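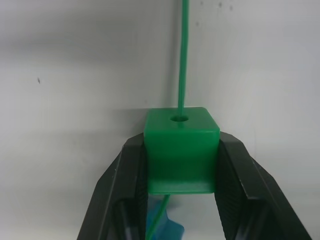
Edeo two-arm threading cell: open day and demonstration notes

The Edeo cell is a tabletop handling station for flexible parts such as cord, cable and soft tubing. It was shown running at the Dullitley open day in November, and the same program is now available to visitors at the Clindville showroom. The notes on this page cover the demonstration program, the hardware on the table and what to bring if you want your own parts tried.

Demonstration program

The task is bead threading. The parts are colored cubes with a hole through them, and a green cord with a stiff tip. Each arm carries one parallel gripper. Cubes are gripped by the sides, which leaves the hole clear for the cord. The cord is handled at its tip, where it is stiff enough to be aimed.

Tip grip is the setting that takes longest to adjust. If the fingers close too low, the tip leans under its own cord. If they close too high, there is too little length left to enter the hole.

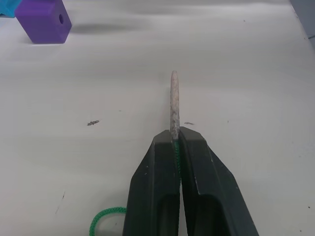 Grip height is entered in the program as an offset from the end of the tip and can be changed between cycles without stopping the cell. Closing force is set separately for each gripper. For braided cord we recommend starting at the lowest force that holds and raising it one step at a time, as a crushed braid will not feed evenly.

Once the tip is through, the second gripper takes it on the far side and draws the cord while the first holds the cube. Draw speed and draw length are both adjustable. The default draw is slow. Visitors who asked for a faster cycle at Dullitley were shown the high-speed draw setting, which is supplied with the cell but switched off at delivery.

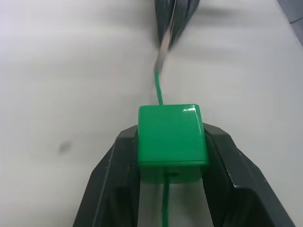 Configuration as shown

Arms: 2, table mounted
Grippers: parallel, dark two-finger type, one per arm
Cameras: one per wrist, looking along the fingers
Work surface: white, matte
Stored programs: 11
Order number, complete cell: 3,416
Order number, spare finger set: 726

Bringing your own parts

Parts for trial should be sent to Sombatkul, our applications shop, before your visit. Include a drawing with hole size and cord diameter, and enough cord to discard some. Very glossy parts may need a change in lighting. Parts that shed lint or powder should be bagged separately.

Clindville demonstrations run in the morning. Afternoons are kept for trials with customer parts.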